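Small Things Need a Place Too
2023-03-11 | By Clifford Hawthorne

In my house we lose the small things first. The big things are easy to keep. In 17 years I did not lose one chair. But a ring from a jar, a piece of cord, the little cap from the bottom of a table leg - these go away, and then we buy a whole new object to replace a part as big as a coin.

I want to argue against the popular advice about tidying. The advice says: if you did not use it in one year, throw it away. For clothes I agree, and for magazines I agree very much. For small parts I think this rule is wrong. A small part is not used for many years, and then one evening in July it is the only thing in the world that you need.

My neighbor in Bellard follows the one-year rule strictly. Her drawers are beautiful, I say this without envy. Last summer she paid 40 dollars for a new lamp when the old one was missing a ring under the shade. I had three such rings in a tin. She did not ask me, and I did not know.

Of course there is a bad way to keep things also. My father kept everything in one deep box, and to find a screw he had to turn the box over on the floor. This was not keeping, it was only a slow way of losing. So I accept half of the modern advice. Every thing must have a place, and the place must be shallow enough that you see the bottom.

My own method is simple. Once in a season I clear the wooden table completely and put the small things on it one by one. I don't sort from inside the drawer, the drawer is too dark and I become lazy. On a pale table each thing must be looked at. I ask where it will live, and only after that I take the next one. It is slow work. I usually need a whole morning with the radio, and roughly two cups of tea.

A green ring and a green bundle, both on the light wood:
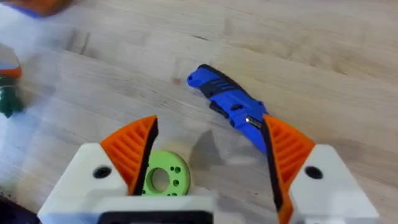
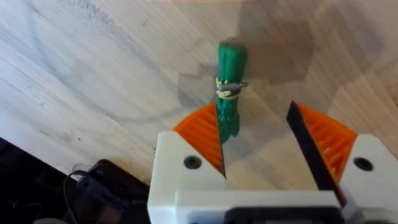
People tell me that my time is worth more than a drawer of small parts. Maybe it is so. But the same people spend their Saturday driving to the store in Gosselin for one missing piece, and they come back with a packet of twelve, and eleven of them go into the dark drawer. I prefer to spend my morning at the table. The tin with the rings is on the second shelf now, beside the string, and my neighbor knows about it.

Recent posts
Why I Do Not Label My Jars
The Kitchen Shelf in Gralline
A Drawer Is Not a Box
Letters from Readers: String

Contact | Copyright Clifford Hawthorne | Back to top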